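Wernico's "living campaign" – is anyone still buying this?

tallowmarsh
Started a thread, April

So the Wukance expansion preorders are open and the sales page makes the same promise as last time: your group's results get fed back to Wernico and "shape the fate of the Prolis coast". I reported every session of the first campaign. All 21 of them. The side that won the big sea battle at our table, and at every other table I've heard from, was the smugglers. The new book opens with the smugglers having lost it. What exactly did we shape?

greypawn_7
They did say results would be "considered alongside the wider story". I don't love it either but it was in the small print from the start.

tallowmarsh
Considered by whom, though? There has never been a tally published. I could live with losing a vote if I ever saw the vote.

Motherlode
I think you're being a bit hard on them. The Akpalu chapter clearly came from player reports. She was a throwaway innkeeper in the first box, everyone adopted her, and now she has her own deck and a ship.

tallowmarsh
Or she was always going to have a ship and they're happy for us to think it was our idea. Her card art is dated before the reporting form even opened. Look at the bottom left corner of the card, under the set symbol.

Motherlode
Art gets commissioned early and moved about. It doesn't prove much.

greypawn_7
It proves a bit.

dunnock
Leaving the story aside for a minute, has anyone looked at what's in the box? The page says 152 cards. Take off the reprints from the starter set and the reference cards and I don't think there's much left to draft with. The first Prolis box had cards I still haven't seen played. I'd want a full list before handing over money, and they won't post one until after preorders close.

sixofcoins
Full list usually leaks a week before. Just wait.

tallowmarsh
Preorder promo goes away if you wait. Funny how that works.

sixofcoins
It's a foil tide marker. You'll survive.

hobnail_ann
We ran the preview scenario last night from the free rules download and I'm less gloomy than most of you, though not by a lot. Tide deck is better. You now reshuffle when the second storm comes up, so there are no more dead rounds waiting for the water to go out. The boarding rules are still a mess. Page 2 says the attacker picks which crew are exposed and the summary at the back says the defender does, and we argued about it until it was too late to finish.
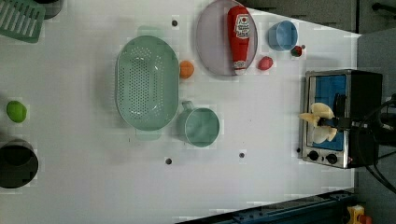
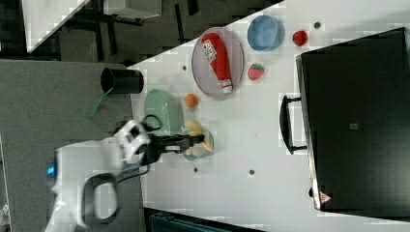

We went with the defender in the end and the fight dragged on for ages. With the attacker choosing, I suspect it's over in a couple of turns and whoever goes first wins. Neither version feels tested to me. If anyone from Wernico reads this forum, please just tell us which page is right.

dunnock
Attacker, surely. Otherwise why would you ever board?

hobnail_ann
For the cargo. That was our reading anyway.

Motherlode
The defender version matches the first campaign. I'd assume page 2 is the typo.

tallowmarsh
Or they changed it halfway and only fixed one page. Same outfit that printed two different harbour maps, remember – one in the book, one on the screen.

greypawn_7
To be fair the preorder counter is at 2470, so plenty of people don't mind.

tallowmarsh
A counter on the seller's own page. I'm sure it's very accurate.

Motherlode
Now you're just being daft. Why would they fake a number that small?

tallowmarsh
Fine, I'll give you that one. I'm still not preordering. If the list goes up and there's a proper answer on boarding, I'll think again.

sixofcoins
See you at release then. You said the same about the first one.

dunnock
Has anyone tried the solo rules in the download? The automated captain seems to run aground every time I follow the chart, and I can't tell if I'm reading the wind column wrong.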